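Home and Kitchen Help > Cutlery and Utensils

Wooden chopsticks — how do you store them so they don't go manky?

Asked by tilly_orcombe, January

Hi all, quick one hopefully. We've ended up with loads of wooden chopsticks, odd colours and lengths, some came in a set and some from who knows where. At the moment they live in a drawer in the Orcombe flat and the ones at the bottom have started to smell a bit musty. One had grey spots near the thick end so that went in the bin.

I wash by hand, shake, drawer. Probably the problem right there I know.

Questions really — do I need a proper stand or will any tall pot do? Tips up or tips down? And do I need to oil them or is that just for chopping boards? Don't want to spend much, up to 10 quid. No dishwasher.

Also does it matter if pale ones and dark ones go in together, my mum reckons the dark ones stain the others.

3 replies

Reply from Garrido50
Just chuck them in a mug. Been doing it for years no problems

Comment from tilly_orcombe: what about the water at the bottom of the mug though?
Comment from Garrido50: tip it out

Reply from Hauke Diekmann (marked as helpful by asker)

Drawer is your trouble, yes. Wood needs air round it and a shut drawer full of damp sticks has none. A mug is better than a drawer but the water runs down and sits in the bottom, then the ends stand in it. That'll be where your grey spots came from I expect.

Get something tall with slots in the sides. Plastic is fine and easy to rinse. Mine is a plain white one and does for chopsticks plus the odd spoon. Festora do one for less than your 10, Wener have one as well but it was a bit short when I tried it — long chopsticks tipped it over when they all leant the same way. Check the height before you buy.

What I do:
Wash in hot water with a bit of washing up liquid, straight after eating. Don't leave them soaking, that's what opens the grain up.
Wipe with a tea towel, all of them in one bundle.
Lay them out flat on the table for a while, spread out a bit. I say an hour, my wife says 4, do what suits.
Then into the basket. Stand it where it gets some air and not hard up against the cooker.

Tips up or down, people argue. I go thick end down becuase if anything does get damp it isn't the bit going in your mouth. But then you have to pick them up by the lower half or you're fingering the tips, so with small kids maybe the other way.

Oil, not needed if they're lacquered. Bare wood ones, a wipe of food safe mineral oil now and again if they feel dry or furry. Don't use olive or sunflower, goes sticky and then rancid. Mine get done twice a year if I remember.

Dark and light together is fine once they're dry. If a dark one is leaving colour on the tea towel when you wipe it, bin it, thats the finish coming off and you don't want to eat that either.

For the ones you've got now — hot soapy wash, dry properly, sniff. Any that still smell or have spots or a split, out they go. A 100 pack of plain ones is cheap enough if you run short.

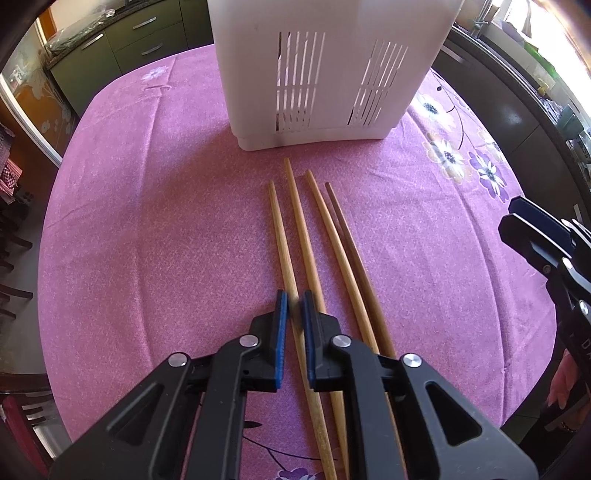
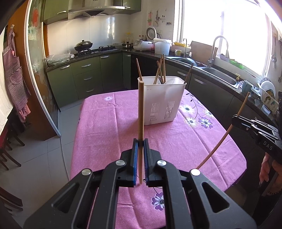

White slotted basket on the table, wooden chopsticks in different shades.

Comment from tilly_orcombe: brilliant thank you, getting one of those. will tell my mum about the tea towel test

Reply from penwithpat
Agree with Hauke mostly but wash the basket too!! Everyone forgets, gunk collects in the base. Old toothbrush through the slots, hot water, leave upside down on the drainer. I also put a folded bit of kitchen roll in the bottom and change it when I think of it. And if yours slides about put it on a cloth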